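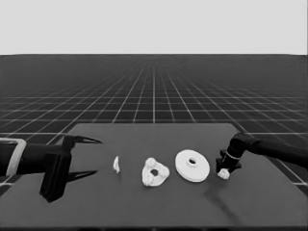 marrowfat wrote:
Go and rub your thumb across one in a shop before you decide anything. We had a matt charcoal kitchen table for the whole of our last let and I wiped it more often than I have wiped any other piece of furniture. Crumbs I can live with. It was the greasy smears that got me, because you can't polish them off, you only move them about.

oldgasworks wrote:
Depends what it's made of. You've not said, and "dark grey" covers everything from painted softwood to stone. What's it going to be used for?

pennyroyal wrote:
Thread starter here, sorry, should have put more in the first post. It's for a kitchen that is also where everyone does everything else. Meals, homework, my sewing machine at weekends, post and keys the rest of the time. The table we have now is pine, was my aunt's, and has gone past the point where sanding will help. One leg is held on with a bracket.

I've been looking at the Vesen extending table in the matt charcoal. It seats 6 closed and 8 with the leaf in. The Figueroa shop in Uvville has it at 2,827 with the leaf included and delivery on top. That is more than I have ever spent on anything without wheels, so I'd like to hear from people who have lived with a dark matt top for a good while. The reviews on their own site all seem to have been written the week it arrived.

Top is some sort of laminate over board according to the label, legs are steel.

oldgasworks wrote:
Right, laminate. Then heat is your first question and the edges are your second. The surface itself will see you out if you don't cut on it. What goes is the edging. Once the strip lifts at a corner, water gets into the board and it swells, and there is no cure for that. Look at how the edge is finished on the shop one, especially where the leaf meets the main top, as that's the bit that gets knocked every time.

And that's a lot of money for board.

marrowfat wrote:
Agree on the price. You can get a solid oak one made for that if you find a joiner with a gap in the diary.

sill_and_sash wrote:
You can get a small solid oak one made for that. An extending one with a mechanism that works, no. I priced it in November and gave up.

I've got a dark matt laminate top, not the Vesen, a cheaper one, and I'd disagree with marrowfat about the smears. They're real but they come off. Washing up liquid in warm water, proper wring of the cloth, then dry it with a tea towel. The drying is what most people miss out. If you leave it to dry on its own you get the bloom left behind from the tap water and then you think it's grease and go at it again. We have hard water and it made all the difference.

Spray polish is the worst thing you can put on it. It leaves a film and every fingerprint goes into the film.

marrowfat wrote:
I did dry it. With a tea towel. Every day.

sill_and_sash wrote:
Maybe yours had been polished by the tenants before you. It takes a few goes to get that off. I'm not saying you imagined it.

kettleborough wrote:
Nobody's mentioned scratches. On a matt surface a scratch isn't always a scratch. Sometimes it's a shiny line where something has burnished it, the foot of a plate or the unglazed ring under a mug. You can see it from one side of the room and not the other. Ours has a patch like that where I sit, and I've decided it's mine and stopped worrying. My other half notices it every single morning when the light comes in.

So think about where your window is. If the table is side-on to a low window you will see every mark on it at breakfast. With light from overhead, hardly anything.

pennyroyal wrote:
Window is at the end, south facing. Oh dear.

The sewing machine worries me more now. It has rubber feet but I do drag it.

kettleborough wrote:
Put a mat under it. I use an old wool blanket folded in half, and it takes some of the noise out as well. Rubber feet can be a nuisance on their own account, mind. Some of them leave a mark if they sit in one place for months. I had a radio do that on a white worktop, and there are four yellow squares there to this day.

bramblecut wrote:
Different view. I think dark tops are hard to live with for reasons that have nothing to do with cleaning. We had one in a north-facing kitchen and the whole room went down a notch. I was putting the light on to read a letter at three in the afternoon. It was also miserable for any close work. If you sew, think about black thread on a charcoal table. I dropped pins on ours and found them with my elbow.

We swapped it for a pale birch-coloured one from a house clearance and the room came back.

sill_and_sash wrote:
The opposite for me. White paper shows up well on it, and so do the cutting-out lines on pattern tissue. I find pale tables glare. Could be that my kitchen is bright to start with.

bramblecut wrote:
Could well be. Pennyroyal's is south facing so maybe ignore me on the gloom, but I stand by the pins.

oldgasworks wrote:
Magnet on a string for the pins.

Can we get back to the leaf? Does it store inside the table or is it separate? If it's separate, ask where you'd put it. The one my parents had lived behind a wardrobe and came out at Christmas a different colour from the rest of the table. Years of daylight on one and none on the other. With a plain dark grey you might get away with it, but I wouldn't count on it with a south window.

pennyroyal wrote:
It's separate. The man in the shop said to rotate it in every so often so it fades evenly. I'd assumed he was having me on.

oldgasworks wrote:
No, he's right, and it's decent of him to have said it. Whether you'll ever do it is another matter.

loftladder wrote:
I have the actual table. Vesen, charcoal, the extending one, two and a bit years.

Good points: doesn't wobble, the runners are smooth, one person can open it. The top has had hot tea, beetroot, school glue and a leaking biro on it and all of that came off. Biro needed surgical spirit.

Bad points: the gap where the leaf goes fills up with crumbs and you can't get a cloth in it. I use a lolly stick. The feet on the legs are hard plastic and scraped our lino, so I stuck felt on. And they sent the wrong bolts, and it took a long time and several emails to get the right ones. The steel legs also catch your shins if you sit at the corner with the leaf out.

Marks: yes, you see them. After a while you stop. I wipe it after tea in the evening and that's it for the day.

I paid less than you've been quoted, but that was a while ago and in a sale.

pennyroyal wrote:
That's really helpful, thank you. How are the edges? Oldgasworks has frightened me.

loftladder wrote:
Edges fine. One small chip on the leaf where I dropped it carrying it down the stairs. I filled it with one of those wax sticks and you have to know where it is.

quern wrote:
If you're willing to consider wood with a dark finish, hardwax oil can be patched, laminate can't. I did our ash table with Horodari dark oil, two coats, and when a pan left a ring in it I sanded just that area and went over it again. It's a bit patchy if you look for it. The smell hung around for days and you need the windows open.

Downside is that it wants doing again every year or so. I skipped a year and it went dry and thirsty by the cooker end.

marrowfat wrote:
This is what I'd do. Second-hand solid table, strip it, dark oil. You'd have change for a fortnight away.

quern wrote:
You'd also have a table in pieces in the kitchen for a fortnight. I wouldn't tell someone with children doing homework on it to take that on lightly. And please don't do it to the pine one, pennyroyal. Pine takes dark colour in blotches and you'll wish you'd left it.

pennyroyal wrote:
The pine one is going to my brother for his shed, so it's safe from all of us.

I rang Figueroa this morning. They won't move on the price but they will do the delivery free if I can wait for the next van out our way, and they've got a sample square of the top I can borrow. So the plan is to bring that home, leave it on the windowsill end of the table, put mugs on it and let the kids loose with felt tips. If I can't stand the sight of it after a week then I've saved myself the money.

kettleborough wrote:
Very sensible. Try it with a plate as well, and turn the plate while it's sitting there. That's what did for ours.

bramblecut wrote:
And drop a few pins on it.

oldgasworks wrote:
Have a look at the underside of the sample too if it isn't sealed. Tells you what the board is like. If it's coarse and flaky I'd walk away at that price, whatever the top does.

loftladder wrote:
Ask them to check the bolts before it goes on the van.

marrowfat wrote:
I'll be interested to hear how you get on. I still think you'll be sick of wiping it by spring, but I'd be glad to be wrong.

pennyroyal wrote:
Picking it up after work. Will post again when the felt tips have been at it.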